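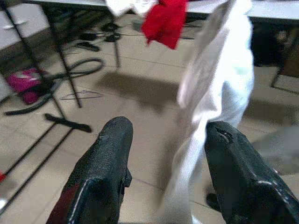

Laundry is the job people ask about most when the Skerkby workshop opens its doors. Cars have been welded by machine for decades, and visitors want to know why a shirt should be any harder. Yen-ting Kan, who runs the household programme, has given up answering in words and just lets them stand and watch. A car door keeps its shape when it is picked up. Cloth does not. A long white piece hanging down past the two black fingers is all folds and creases, and the software has to work out from that which part is a sleeve, which is a hem and where to take hold next.

The workshop is in Gostgate, on the ground floor, with a tiled floor and white tables. I went on August 1, 2021, one of 24 visitors let in over the afternoon, in groups of four. We were asked to keep behind a strip of tape and to leave our bags by the stairs. There was no stage and no music. Someone had put out a tray of biscuits, and they went quickly.

The programme is called Semple, and it has three household jobs on its list: putting clothes on hangers, folding them, and handling bags. Kan wanted jobs that come up in every home and that need two hands. One arm can pick up a sock. Getting a shirt on to a hanger means keeping the hanger still with one arm while the other brings the cloth to it.

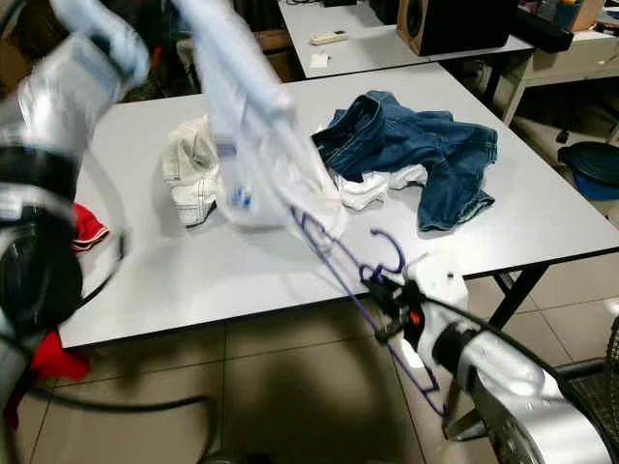

That second part is where most of the time goes. Each arm has to know what the other is doing, and a small pull on one side moves everything on the other. In December the team threw out most of its early work and began again with slower movements. Kan thinks this was the right choice, though it cost them the winter. The arms are still slow by human standards. A man in my group said his mother could have done the whole basket by now, and Kan agreed with him.

She was just as frank about money. Nothing here is for sale, and she would not guess at a price. The first users, she thinks, will be care homes and small hotels, where there is a lot of the same washing every day and staff are short. Skarnska, a hotel laundry along the coast, has offered a corner of its sorting room for a trial. The plan is to work through more than 100 garments there before anyone talks about what comes next.

Bags came last in the afternoon. Thin plastic is worse than cloth, Kan told us, as it sticks to itself and light passes through it, so the cameras have trouble finding its edge. She would like a robot that can open one and keep it open while a person fills it.

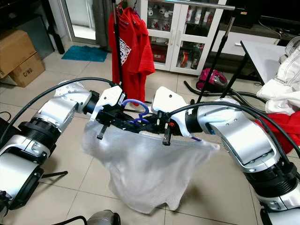 Chi-keung Shek was less sure that this was the place to start. He would sooner see the effort go into lifting and carrying, he said, because "folding never hurt anyone's back". Kan replied that wet sheets are heavy too, and that a machine which cannot hold cloth properly will not be much use for carrying it. They were still talking about it when the next group came in.

The workshop opens again in December. Places are free but have to be booked, and the stairs at the front are steep, so anyone who needs the ramp should ask for the side door.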